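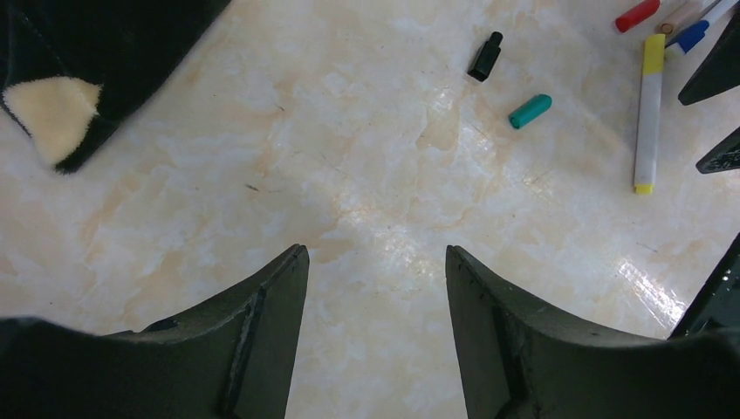 Orkero two-arm bench cell – what to budget for

Price first, everyone asks. £3,662 ex VAT for the cell: two arms, base rail, grippers fitted, walls and floor mat. Delivery on top, ask for a quote with your postcode. Built to order at Merstead, lead time 16 working days. Longer in March, when half our customers are spending what's left of the year.

Who buys it. Small workshops, teaching labs, packing benches with fiddly light stuff to pick up and put somewhere else. Pens, caps, soft goods, cloth. Not for heavy lifting and we won't sell it to you for that.

What you should add to the order:
Spare fingers, £37 a pair. Get two pairs. They do scuff along the top edge, no harm in it, but swap them once the tips stop meeting square.
Guvbridge controller licence, one per cell, yearly. The first year is in the price. Put the second year in your budget now – it's the line people forget.
Luo wrist camera kit. Optional on paper. For mixed small parts we would call it needed, and it's cheaper to have it fitted here than sent on later.

If the bulk of your work is pens and markers, read this bit. Thin barrels lying side by side are harder than they look, and a loose cap is harder again. Allow setup time for it. Allow more if your barrels are clear or shiny. 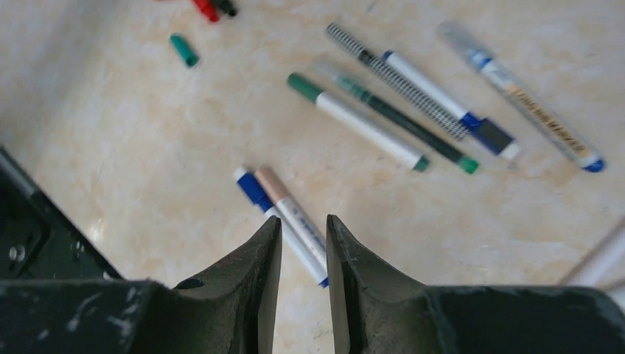
Same goes for anything that arrives in a heap. A shaker tray before the cell sorts most of that out and costs far less than a faster arm. We don't make one. Any decent supplier will do.

Lighting: buy a diffuser if your surface is glossy. Bright spots upset the camera. A glossy mat is included but plenty of people swap it for there own.

Space and power. Two sockets, one per arm, plus one for the controller. Bench must be level and must not wobble. We've had cells put on folding tables. Please don't.
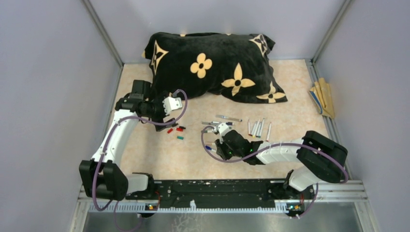
Planning the footprint is where most orders get changed, so measure before you ring. Rail width is on the drawing, but the arms need room above as well. Don't put a shelf low over the cell. The cables arc out from the wrists, and on an arm that's stretched out low one goes right over the elbow, so leave slack and leave headroom. The rail has mounting holes along it, bolts are in the box. Walls can be left off on one side if you load by hand, tell us at order.

Warranty nine months on motors. Fingers and cables are wear parts, not coverd. Training half a day, on site or by video, up to four people.

Prices held from May 1, 2025 until the next list. Quotes by email, quickest.

Comments (3)

Is the licence per arm or per cell? The old page said per arm.
Reply: Per cell. Old page was wrong, sorry.

We run ours with felt tips all day. Second the bit about the diffuser, wish we'd bought it at the start.

Can you supply just the rail? Already have arms.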